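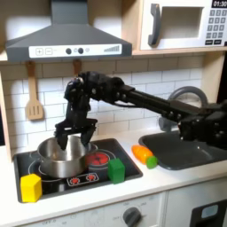

Dimanche de pluie, enfin le temps d'écrire. La cuisine des petits, donc. Achetée d'occasion en avril, à Lelley, 66 euros, deux heures de route aller-retour et un dos en compote. Je voulais la Plarnumer en bois brut vue partout. Trop chère, 242 euros sans les accessoires, non merci.

Bilan après quelques mois. Plan de travail blanc, ça se nettoie d'un coup d'éponge. La plaque noire, très jolie, mais alors les traces de doigts... brillante, donc tout se voit. Je passe un chiffon microfibre, cinq minutes plus tard c'est à refaire. J'ai arrêté.

Les ronds rouges sur les feux, gros succès. « Attention c'est chaud ! » vingt fois par matinée. Et il faut souffler sur tout, même sur la carotte. 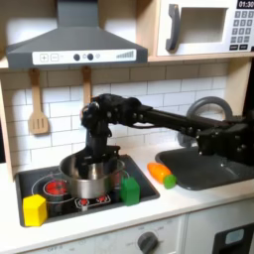
Côté casserole, on a fini par laisser tomber la dînette en plastique. Une petite en inox, une vraie – ça fait un boucan pas possible mais au moins ça ne se fend pas. Pour les ingrédients, on prend ce qui traine. Le cube jaune c'est du beurre, ou du fromage, selon le menu. Le vert, courgette. La carotte orange est la seule à jouer son propre rôle, la pauvre, elle va dans toutes les soupes.

L'évier gris avec son grand robinet arrondi : sert surtout de garage. J'y retrouve des chaussettes, des petites voitures, une fois mes clés (cherchées une demi-heure, merci). Le bouton du four, rien à dire, il a survécu au déménagement, c'est déjà ça.

Pour le rangement j'ai pris deux bacs Briem, un pour les légumes, un pour le reste. Le soir on vide le plan de travail avant l'histoire. Enfin, en théorie. Ça marche un soir sur deux, les autres je marche sur un cube pieds nus.

Reste à trouver un tablier à leur taille. J'en ai vu un chez Caltley, rayé, assez mignon, mais rupture de stock. Si vous avez une addresse je suis preneuse, dites-moi en commentaire. Je file, le goûter n'est pas prêt – le vrai, celui-là.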